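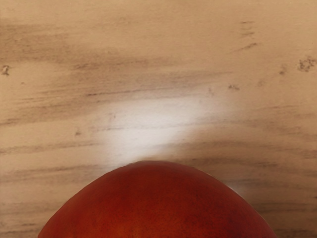 Smooth red skin with fine, lighter speckles.

Home Courses Handouts Contact
2 min read

Week 4: eating for a desk day

I keep coming back to snacks — sorry! Most adults are told to aim for 2,000 calories, and when I logged a normal day mine came to 1,668 before dinner (the crackers did it).
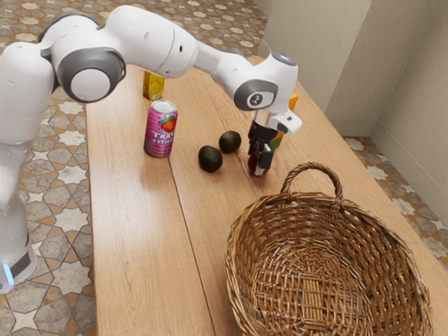 So for next time, write down everything you eat between lunch and dinner, even the tiny bites, and bring the list with you. Pencil is fine.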